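Incidencia: la caldera Gremurow pierde presión y salta el error 40
Estado: abierta
Abierta por: Marcelle Bodin
Producto: Gremurow mural, con termostato Solard

Hola otra vez, equipo. Sigo con lo de la caldera y os lo voy apuntando todo en el mismo hilo para que no se pierda, que ya me pasó con el anterior.

Resumen para quien lo coja de nuevas: desde marzo la presión baja sola durante la noche. La dejo a 1,5 al acostarme y a las siete de la mañana está por debajo de 1, con el error 40 en pantalla y los radiadores fríos. Relleno, rearmo y aguanta todo el día (¡todo el día!), hasta la noche siguiente.

Lo que he probado hasta ahora:

Purgar los radiadores, los de arriba y los de abajo. Salió aire solo en el del pasillo, y poco.

Papel de cocina debajo de todas las llaves, una noche entera. Por la mañana, seco. También quité el polvo de detrás de los radiadores, que con la pelusa no se veían bien las juntas. 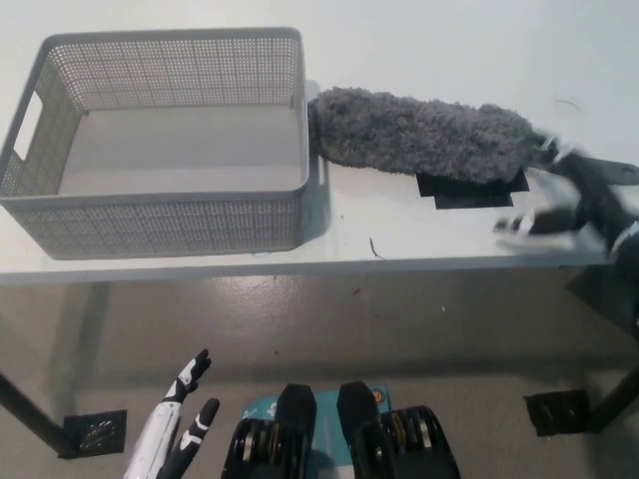 La cesta gris y el plumero, sobre la mesa blanca.

Con las juntas ya despejadas miré con linterna y no vi ni óxido ni cal, salvo un cerco verdoso en el detentor del baño. Lo limpié y no ha vuelto a salir, así que en principio lo descarto, aunque lo dejo dicho.

Después cerré las llaves de ida y retorno antes de dormir, como me pidió vuestro compañero por teléfono. Y aquí viene lo raro: la presión bajó igual. O sea que yo diría que la fuga está dentro de la caldera y que la instalación está bien, pero vosotros sabréis.

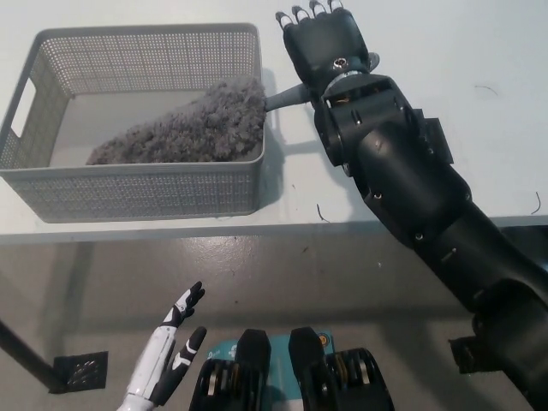 También miré el tubo de la válvula de seguridad, puse un vaso debajo y por la mañana tenía agua, roughly dos dedos no, bastante menos, un culín. El vaso de expansión lo cambiaron los de Whitlock hace 2 inviernos y me cobraron 111 euros, factura tengo. ¿Puede ser que haya perdido el aire? Le di un toque a la válvula con la punta de un destornillador y no salió nada, ni aire ni agua.Otra cosa, por si ayuda: el termostato Solard marca bien la temperatura, pero el historial enseña que la caldera arranca y para muchísimo entre las cinco y las seis. Antes no lo hacía. He bajado la consigna nocturna y sigue igual.

Me dijeron en Clondstead que el recambio del vaso tarda, y que sin vuestro visto bueno no lo piden. ¿Me lo podéis confirmar por aquí? Y si hay que mandar técnico, mejor por la tarde, a partir de las cuatro, que por la mañana no hay quien abra.

Mientras tanto sigo rellenando a mano todas las mañanas. Si queréis que apunte la presión a alguna hora concreta, decídmelo y lo hago esta misma noche.

Gracias y un saludo,
Marcelle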